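# Upkeep of a Hand-Held Gripper for Tableware Recording

Project report, Drirkura module, Brunstead workshop

## 1. Scope

This report covers the setting up, checking and repair of one hand-held gripper over a single term. The gripper is a two-finger unit, moved by hand over a table of crockery while a camera mounted on the tool records the fingers and whatever lies between them. The recordings go to the Osei group for training a pick-and-place arm. That work is outside the scope of the report.

Bowls were chosen as the main test object. A bowl wall is thin, curved and glazed, so a fault in the pads or in finger alignment shows up sooner on a bowl than on a box.

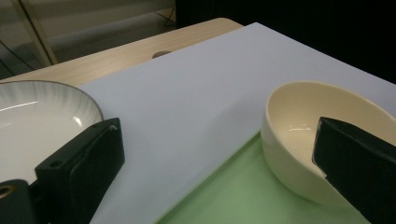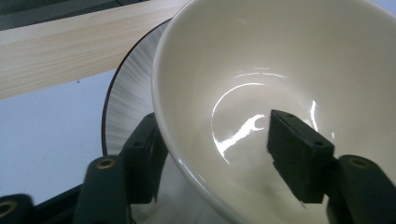

## 2. The tool

The hand-held unit has a fixed body, a trigger, a linkage and two black fingers. Each finger carries a flat pad held by small screws. The pads are the wearing part. Brass inserts are used at the points where parts bolt together, as screws driven straight into the plastic of an earlier unit had stripped their threads within a few weeks.

The trigger pulls both fingers in by the same amount. A return spring opens them. There is no motor in the hand-held version, which leaves four things that can go out of adjustment: the pads, the linkage, the spring and the camera bracket.

## 3. State on arrival

The tool came to us from the Fistthorpe store with no service record. The following was noted on the bench before any work was done:

- pads glazed over in the middle, with grit pressed into the lower edge
- side play at the fingertip of 1.5 mm on the left and 0.4 mm on the right
- trigger return slow over the last part of its travel
- camera bracket tight, but turned slightly to the left of the centre line
- one pad screw of a different length from the others

The odd screw stood proud of the pad face by less than half a millimetre. This was enough to mark a glazed cup in the first trial, and the cup was withdrawn.

## 4. Setting up

### 4.1 Pads

Both pads were removed and the seats cleaned with a dry brush. The old facing was peeled off and the backing rubbed down with 400 grit paper, used dry on a flat plate. New facing was cut slightly oversize, bonded, left under a weight overnight and trimmed with a fresh blade.

Screws were replaced as a full set. They are tightened by hand with the short driver until the head seats, then an eighth of a turn more. A longer driver makes it too easy to bow the pad, and a bowed pad touches at its ends only.

### 4.2 Linkage

The play in the left finger was traced to the pivot pin. The pin itself measured true, but the bore had worn oval. We first tried a thin shim, which worked its way out during the second session. The bore was then reamed and bushed, and side play came down to 0.3 mm. The right side was left alone.

No oil is used on the linkage. A trace of it had travelled along the finger to the pad in an early trial, and the new facing had to be cut off and done again. Dry graphite is applied to the pin with a brush, and the excess is blown off away from the table.

### 4.3 Spring

The spring was stretched. A replacement of the same wire size was fitted with one coil fewer. Return was then even over the full travel, though the trigger is noticeably heavier at the end of a long session. The lighter spring originally drawn in our plan was never fitted.

### 4.4 Camera bracket

The bracket was slackened and turned until both fingertips, when closed, met on the vertical centre line of the picture. It was then tightened and marked across the joint with a paint pen. If the two halves of the mark no longer line up, the bracket has moved and recordings made since the last check are set aside.

## 5. Checks before each session

1. Wipe both pads with a lint-free cloth and look for grit along the lower edges.
2. Run a fingertip over every pad screw. None should stand above the face.
3. Close the fingers on a strip of paper at the top, middle and bottom of the pads. The strip should hold at all three.
4. Open and release the trigger ten times. Listen for scraping.
5. Check the paint mark on the bracket.
6. Record one close and open with nothing between the fingers.

The list takes under five minutes. Step 3 finds most faults. A strip that slides at the bottom but holds at the top usually means dirt on the pad seat, and the pad must come off.

## 6. Results

The tool was used for 14 sessions after the repair. In the trial before repair, the wall grip on a bowl held in 67 per cent of attempts. After repair the figure was 86 per cent with the same set of bowls and the same two operators. An attempt was counted as held if the bowl was lifted, moved to a second position and put down with no slip that could be seen in the recording.

The remaining failures fall into two groups. The larger group was rims approached at too steep an angle, so that one pad met the wall edge-on. This is an operator fault and no adjustment of the tool cures it. The smaller group came late in sessions and was put down to dust on the facing, as wiping the pads restored the grip each time.

Glare on the glaze was also logged, though it does not affect the grip. Under the bench lamps a bright streak on the inside of a bowl can make the contact line between pad and wall hard to judge on playback. Moving one lamp back helped with cups. With wide bowls it only shifted the streak to another part of the wall.

## 7. Faults still open

The right-hand pivot has not been bushed and should be measured again at the start of next term. Its play had grown to 0.5 mm by the last session.

The pad facing lifts at one corner after long use. A small radius cut on the corners has slowed this – the present pair has lasted twice as long as the pair before it – but the bond is still weak at the tip.

Spare screws are kept in the lid of the tool case, all of one length. Other lengths should not be put in the same case. The reamer belongs to the Brunstead workshop and has to be booked, with Thursday the usual day for collection.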